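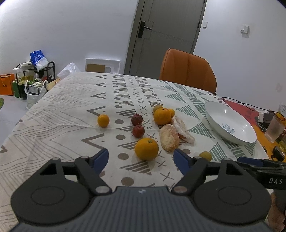

Jomurgate Comics
August

Prepress notes from the second printing of Jomurgate, for anyone else moving a black-and-white comic from short-run digital to offset. The first printing was 650 copies. This one is 1,000, at Jeltico.

1/ All line art was rescanned at 1200 dpi and saved as 1-bit bitmap TIFF. The old files were 600 dpi grayscale. On a laser machine they passed. On an offset plate a grayscale line gets screened, and you see the dots along every edge of the inking.

2/ Gray tones sit in a separate layer at 20, 40 and 60 percent. I dropped the 10 percent tone. It printed as nothing on half of the first run.

3/ Lettering stays live vector, 100K only, set to overprint. If your black text was converted from RGB it is made of four inks, and the balloons will look fuzzy as soon as registration drifts.

4/ The story is 37 pages. With title page, credits and an ad for the Grosau zine fair it comes to 40, plus cover. Saddle stitch needs a multiple of 4.

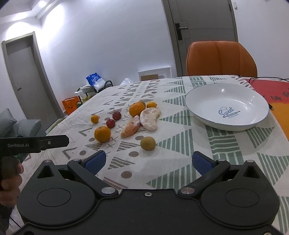

5/ Creep. At 40 pages on uncoated stock the center spread sticks out past the outer sheets and gets trimmed narrower. I moved page numbers in to 3/8 inch from the trim. Jeltico compensates in imposition, so don't shift the pages yourself as well – it gets applied twice.

6/ Paper is the Trương uncoated, natural white. Dot gain is higher than on the coated sheet, so the 60 percent tone went down to 52 in the final files. The night scenes on pages 22 to 25 had been closing up to solid black.

7/ Two corrections from the first printing: the swapped balloons on page 14, panel 3, and the missing tail on page 31. The indicia now reads "second printing."

8/ Proofs took 5 working days. I asked for a folded dummy on the real stock and not only the PDF. The PDF was clean. The dummy had a gutter problem on the one double-page spread, where a caption ran into the fold. Moved it left a quarter inch.

9/ Files are approved. Copies for Grosau ship direct to the fair, the rest come to me.

37 reposts · 5 comments

© Jomurgate Comics · Contact · Back to top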